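Druddale Community Orchard and Heritage Fruit Project
Progress report to the Procházka Fund, second year
27 September 2022

We are writing at the end of the picking season, with scratched arms and a very full apple store, and we're delighted with how the year has gone. This report covers the work since April, what the grant has paid for, and the two places where we've had to change the plan.

The orchard survey

The survey is finished! We set out to walk every old orchard in Druddale and the two side valleys, and we now have 1,107 fruit trees on the map, each with a tag number, a girth measurement and a note on its health. Of those, 972 are apples. The rest are mostly plums and damsons, with a scattering of pears and one very old medlar behind the chapel at Ematside that none of us had known was there.

The Ematside trees have been the happy surprise of the year. On the old tithe map the ground is marked as rough pasture, so we had put it down for a quick look at the end of a long afternoon. We came back from it with pages of notes. Many of the trees are hollow and leaning, but they are cropping well, and several carry fruit that doesn't match anything in our reference books. Leaf samples have gone off for DNA testing and we expect the results before the winter grafting.

One apple in particular has caused a lot of excitement. It is a flattish, ribbed cooker with a greasy skin, it keeps its shape when baked, and older people in the valley call it the Stondier. We had met the name in a farm sale notice but had never seen the fruit. We have now found 3 trees, all on the north side of the beck, and all look to be of similar age. If the tests show a match between them and nothing else on the database, we'll register it as a local variety.

Grafting and the nursery bed

The spring grafts did well. We used whip and tongue grafts on semi-vigorous rootstock for most of the bench work, and kept a few on seedling stock for the farms that want full standards with sheep underneath. The takes were strongest on the plums, which we didn't expect. The dry spell in summer was hard on the nursery bed and we lost the end row nearest the wall, where the soil is thin. A deep mulch of wood chip saved the others, and we would now put it down much earlier in the season.

We had hoped to move the young trees out to their farms this autumn. Looking at the roots, we think another year in the bed would serve them better, so planting out has been put back by twelve months. The farms have all been told and are content to wait.

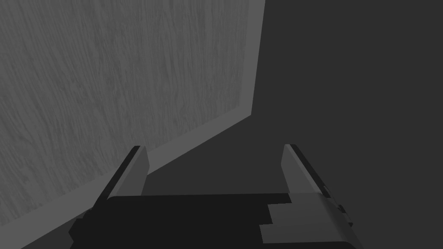

The delay does have a good side. It gives us time to finish the tree guards, which are slow to make, and to sort out the ground at the two wetter sites. One of these needs an old field drain cleared before anything goes in. The other is better suited to damsons than apples, and the farmer has come round to the idea with great cheerfulness now that there has been some talk of gin.

Training days

The pruning and grafting courses have been the most popular thing we do. Places are held at 20 per course so that everyone gets time at the bench with a knife in their hand, and both the winter and spring courses filled. We added a summer pruning morning for people with trained trees against a house wall, and it worked so well that we'd like to run it every year.

What pleases us most is how many people have gone on to use what they learned. Trees that hadn't seen a saw in decades have been opened up and brought back into shape, a bit at a time, over much of the lower dale. We have also started a scheme for lending out pruning saws and long-arm loppers. It needs a better booking system than the notebook it has at the moment, and that's a job for the dark evenings.

Picking and pressing

It has been a heavy crop, and early with it. The first picking days had to be brought forward, and the press was going before we'd really got the bottles washed. The new scratter bought with the grant is a joy - it takes whole apples without clogging and has cut the wait between loads enormously. Juice from the single-variety pressings is being kept back for the tasting evening, and we'd love someone from the Fund to come along.

We did run short of bottles. Next year the order will go in before midsummer.

Spending

Spending is in line with the budget apart from two items. DNA testing has cost more than planned, simply through the number of unknown trees at Ematside. Transport has cost less, with most of the survey done on foot. We would like to move the underspend on transport across to testing and ask for your agreement to do so. The full accounts are attached separately.

Plans for the coming year

Winter work begins with cutting graftwood from the Stondier trees and the oldest of the Ematside pears. We want duplicates of every unnamed variety growing in at least two places before another gale gets among the originals. After that come the courses, the field drain and the first draft of the Druddale fruit book, which already has far more recipes in it than we have room for.

Related items
Druddale orchard survey: first year summary
Can you help us identify a pear?
Winter grafting course: what to bring
Damson cheese, the Ematside way
Looking after old trees in dry summers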